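Triltik wants its planner to say why it quit

The motion planning team at Triltik is small and it shows. Two people wrote most of Drokby, the planner that sits under everything the company ships, and one of them sat down with us between builds. Coffee, no slides, laptop open the whole time.

First question, why write your own? "We had a perfectly good one. It just failed silently. You'd get 'no plan found' and that was your afternoon gone."

Drokby logs the reason instead. Joint limit, collision pair, timeout. Sounds boring. Took them 11 months.

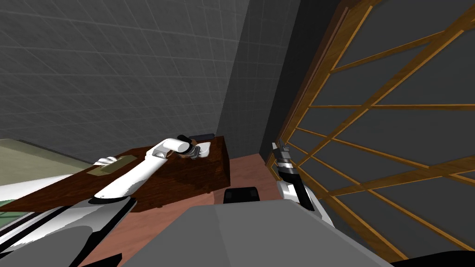

Most of the work happens in simulation, with two arms planned together. That was the hard part, the engineer says. "One arm, fine. With two, each one is a moving obstacle for the other, and your search space blows up. We plan both at once now and only split them if we run out of time."

The regression suite is up to 1115 cases, run every night. Tables, dishes, awkward reaches past the elbow. A lot of them came from Pradlow, the first outside group to try the thing, who "broke it in a day, which was great, and kind of embarassing."

And grasping? Not theirs. Drokby takes a target pose from a seperate module and doesn't ask questions. "If the pose is bad we'll get you there very smoothly."

Next up, version 2, due in June. Faster replanning, a cleaner config file. Better docs too, supposedly. "I've got a page and a half so far," the engineer says, and goes back to a failing build.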